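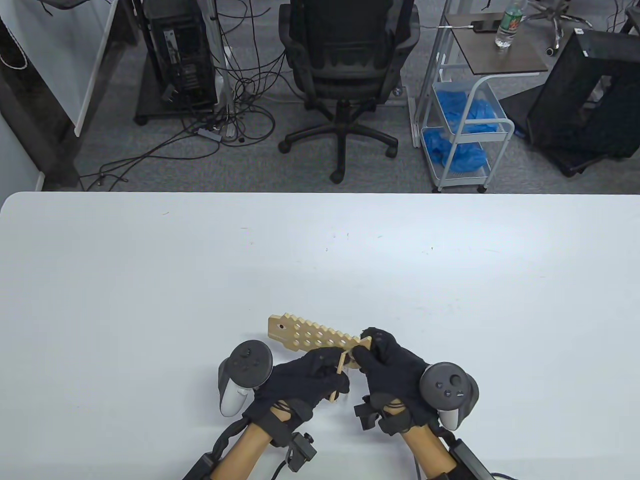 The plank from the crocodile puzzle. Teeth along the top edge, holes down the length.

Thread: Wooden animal puzzles, worth it or overpriced sawdust?

gluepot_gary
Posted 27 Apr 2019
My sister in law wants to get one of these for my nephew (he's 8) and asked me because I'm the one with a garage. It's the Tromden crocodile. Picture's at the top. I think it's a crocodile, anyway. My wife says fish. The shop wants $39 and I'm having a hard time seeing where the money went. It's a flat piece of wood with holes in it. Somebody talk me into this or out of it.

hexkey
Out of it. I had two of the Tromden animals and the pegs were the problem on both. One hole so tight I had to sand the peg, the next one so sloppy the leg dropped off if you looked at it. You can't charge that and leave the fitting to the customer.

marlowe_b
Did you have the old ones or the new ones? They changed the drill size in March.

hexkey
They SAID they changed the drill size in March. I've read that on the box flap too. I haven't seen anybody put a caliper on one.

pinecone77
I have a caliper and too much free time, but not the puzzle. If anyone near Baltthorpe wants to lend me one I'll measure every hole on it.

Fish for what it's worth. Crocodiles don't have teeth on the top of their head.

gluepot_gary
Those could be the ridges on the back.

pinecone77
Then where are the teeth?

gluepot_gary
On another piece? I don't know, I haven't built it.

Nicanor Alvarado
I ran the toy shelf at Antoniadis for a few years and sold plenty of these, so weigh my opinion however you like. They're decent. The wood is light in color and sands up fine. Parents brought them back for one reason, which was the instruction sheet. It's a single drawing and it shows the body plank from the side you don't start with. Kids put the middle peg in facing the wrong way, then everything after that is backward. Tell your nephew to do the middle tab first, pointing down, with the eye on his left. After that it goes quick.

hexkey
"Decent" from the guy who sold them. Okay.

Nicanor Alvarado
I don't sell them now. I sell gutters.

marlowe_b
Agree on the sheet, it's terrible. Don't agree it goes quick. Ours took two evenings and there was yelling. My daughter is ten and good with her hands. The pieces are thin and you need to hold the plank at one end and pinch the tab at the same time, and small hands don't always reach.

sawhorse_dee
I'm going to be the grump. What does a kid do with it once it's together? Ours sat on a windowsill for a year and then the dog had it. Drudport makes a 200 piece wooden building set that costs less and you can take it apart and make something else. The big one is 398 pieces. You won't get through that in two evenings.

hexkey
The Drudport sets splinter.

sawhorse_dee
Mine didn't.

hexkey
Mine did. We can do this all day.

marlowe_b
You can take the crocodile apart too, by the way. It isn't glued.

sawhorse_dee
You can. And then you have a bag of parts that makes one crocodile.

pinecone77
Or fish.

gluepot_gary
So far I've got two people saying no, one saying yes who used to sell them, and a fish guy. Does anyone know what the wood is? The listing says "quality natural wood," and to me that means they'd like me to stop asking.

Nicanor Alvarado
Our supplier told us beech. I never saw that in writing.

hexkey
Then it's whatever was cheap that week.

marlowe_b
Hexkey, did a crocodile bite you as a child?

gluepot_gary
I'm leaning toward tracing the shape and cutting one myself on the scroll saw. The holes are a row along the length, so I can set a fence on the drill press and bang them out. Scrap wood, one dowel, done by lunch.

sawhorse_dee
You won't be done by lunch.

hexkey
He will not be done by lunch. And he'll have the same loose pegs I had, because dowels from the hardware store are never the size on the sticker. Measure first, then pick your bit.

pinecone77
If you do make it, put the eye in last and let the kid decide what it is.

gluepot_gary
Sister in law has now bought the $39 one. She didn't wait for us. I'll check the holes when it gets here, pinecone can send me instructions for the caliper.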